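So the cloth thing finally works, mostly, and I've been itching to write it up before I forget what we did.

Quick catch-up if you missed the April post. We're teaching an arm to handle fabric by copying people. You hold the gripper in your hand, you do the job yourself, and the camera on it records what you did. No arm in sight until much later! The first batch went badly. We trained on 669 demos, put the policy on the Urketti arm, and it got the cloth in 14 tries out of 28. A coin flip, basically, after weeks of squeezing a handle until my thumb went numb.

I went back and watched the demos, all of them, over way too much coffee. Everybody (me included, me especially) was coming in from straight above and pinching the highest fold. Fine when the cloth is in a nice heap. But when it's lying flatter the policy still goes for a peak that isn't there, closes on air, and then hovers like it's waiting for someone to help.
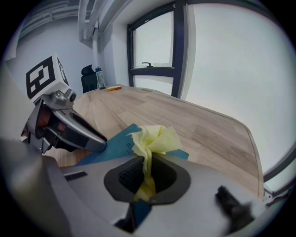

What we changed was pretty dull. For the new round, which we've been calling Vinley, you have to toss the cloth before every single demo, and you're not allowed to fix it if it lands ugly. You also have to start from a different height each time. We kept the marker cubes on the fingers so we'd still get a decent read on the opening width, and I left the network alone, same size and same learning rate as before. I really wanted to mess with it. I did not.

With the new data mixed in, it got 24 out of 28. Same arm, same cloth, same table. The misses were all late in the day, so I suspect the light, but four misses isn't much to hang a theory on.

The other fun bit is that it retries now. We had about 2 dozen demos where somebody fumbled the grab and went again, and I nearly threw them out as junk — so glad I didn't. Next up is the Hirkia towels, which are thicker and slide around a lot more. I still need to redo the calibration first, and I've been putting that off.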